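Gallery: Good Practice at the Sorting Table

This page belongs to the Hutau notes on working with hand-held grippers. We keep it for people who join the Tumis project and want to know our rules before they touch the tools. The rules are short, and most of them came from small mistakes we made in May, when we changed the work from hard plastic blocks to real fruit and vegetables.

Our written guide has 212 lines now. I don't expect that a new person reads all of them on the first morning. Please read at least the part on food items and the part on two tools working together, and come back to the rest during the first 2 weeks. The guide is stored in the Dedwood folder, under the name "Table rules". If you find an old paper copy near the printer, put it in the recycling, as the section numbers are different.

Food task, open fingers. The fingers stay open until they are on both sides of the item, and they close slowly. For round fruit like a lime or a mandarin, we approach low and keep the tips level with the middle of the fruit.

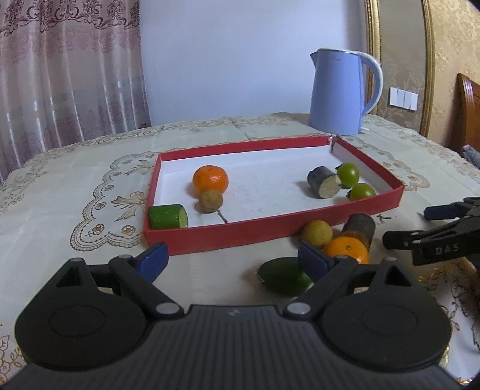 How often should the finger tips be cleaned during food work?
After every 10 picks, and also each time a cut piece was handled. Use a soft cloth with plain water, then dry the tips before the next pick. Strong cleaners make the surface slippery after some weeks, so we stopped to use them.

Cut pieces. A cut vegetable should be gripped on the skin side when the position allows it. The cut face is soft and gives a weak hold, and it leaves juice on the finger. If only the cut face can be reached, turn the piece first with a light push and begin again from the start position.

The box lid. We use a shallow lid as the target because the low rim is easy to pass over. The rule for the rim is simple: an item that rests on it is not counted as placed. The operator may correct it in the same run, but must write "rim" in the log.

Two grippers at one table. One tool moves into the shared area, the other waits at the side with its finger clear of the items. Say "in" and "out" with a normal voice. It feels strange in the beginning — after one day you do it without thinking.

The tablecloth. Patterned cloth is allowed in the Tumis tasks, and we like to have it, but it must lie flat. Pull out the folds before the first run. A finger that catches a fold can move everything on the table, and then the run is marked as void.

Household objects behind the work area. A kettle or similar thing may stay if it is empty and not connected. Before each session the operator checks this by hand and signs the sheet.

Log entries. Each run has one line in Vi, our log program, with the task name, the operator code and the result. Run 1549 is a good model for how to write a void run, with the reason in a few words and no blame on the other operator.

Changes to the rules are proposed in the Dedwood folder, in the file "Open points". Please write which line you want to change, and what happened at the table that made you think of it.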